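Research > Games and Interactive Media > Input and Control

Search papers, authors, keywords
Go

4.2 Camera behavior during timed parries

The second study looked at how players of Lumoler, a third-person action game, handle the camera while waiting to parry. We logged 661 parry attempts in the Iltier build, which records stick input and camera angle on every tick. Each attempt was coded as early, late or on time against the window set in the game's combat script. Attempts made while the camera was locked to a target were kept apart from those made with a free camera.

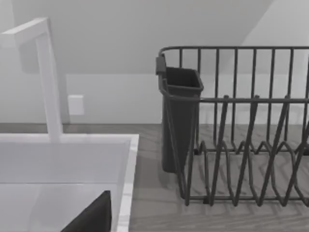 Section text by Wibisono, lead author, game input studies

Figure 2. Kitchen interior, computer-rendered: sink, faucet and dish rack on a countertop.

With the lock on, 77 percent of attempts fell inside the window. With a free camera the share dropped to 67 percent. Most of the gap came from late presses – early presses were close to equal in both conditions. Players using the free camera often made a small stick correction just before the strike landed, and late presses tended to follow these corrections.

We repeated the coding with the Lunus control preset, which moves parry from a face button to the left trigger. The order of the two conditions did not change. Trigger travel adds a short delay of its own, so raw press times from the two presets should not be pooled. Section 4.3 reports them separately and treats attempts against groups of enemies, where the lock can switch targets in the middle of an attack.

Contact | Copyright and reuse | Back to top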